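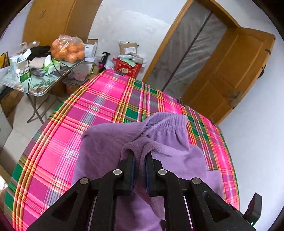
Everyone wants the robot to fold the washing. Fine. I want it too. But who is going to show it how?

Three of us have been building a folding arm at the Tralholm shared workshop since March and I've changed my mind on most of it. I thought the motors were the hard bit. They aren't. Motors you can buy. What you can't buy is 300 goes at picking up something soft by the right edge, done by a person who knows what a sleeve is.

So we pinch things. Fleece mostly. Hand-held grippers, two fingers, over and over on top of whatever's underneath. Plain white table? No thanks. Homes have checks and stripes and a week's shopping in the corner, and if the thing only works on a bare bench it's a toy.

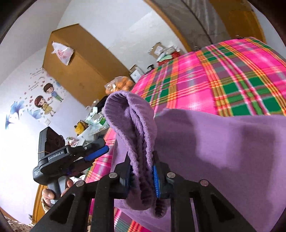
Purple fleece in the blue pads, second gripper alongside.

Akosua Alhassan says I'm being a snob about benches - she wants 100 clean goes first, then the mess. Maybe. Her way is quicker to check, I'll give her that. But I've seen what happens to tidy projects when they go home. Ours lasted 22 minutes in my kitchen and then tried to fold the tea towel and the table cloth togther.

And please, can we stop laughing at people who do this part by hand. It's skilled work. Slow, dull, hard on the wrist. Anyone selling a laundry robot should have to do a day of it frist - a full day, no swapping.

Roksolana Harasym

Recent
Murken: is the kit worth the wait?
Ait Brahim on sharing tools fairly
Pandia arm, 3 months on
Who pays when the workshop printer breaks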